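Quiénes somos

Trovano es un grupo pequeño que investiga la manipulación de objetos domésticos con dos brazos. Nuestro tema principal, desde hace tiempo, es el calzado. Un zapato es rígido en la suela y blando arriba, y dos pares casi nunca se agarran de la misma manera.

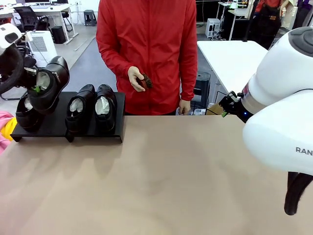

Texto: Lemlem Woldemariam y Rodrigo Campos

El método que desarrollamos se llama Stenard. En vez de programar cada agarre, una persona guía los dos brazos por la tarea completa y el sistema aprende de estas demostraciones. Con 60 demostraciones por tarea, el modelo propone también agarres para calzado que no ha visto antes. En nuestra última prueba, de 36 intentos con zapatos nuevos se completaron 12. Es un resultado modesto, pero lo publicamos entero, con los fallos incluidos.

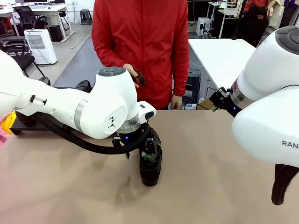 Brazo izquierdo con la pinza en un vaso negro; detrás, una persona con un objeto parecido a un cepillo.

Las botas altas son todavía nuestra mayor dificultad. La caña se dobla con su propio peso y el punto de agarre cambia durante el movimiento, por eso combinamos las cámaras fijas con la vista desde la pinza.

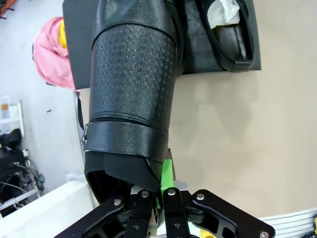

Bimla Nigam nos escribió que para ella el dato más útil no es el número de aciertos, sino saber en qué momento se pierde el agarre. Estamos de acuerdo, y desde octubre anotamos este momento en cada intento.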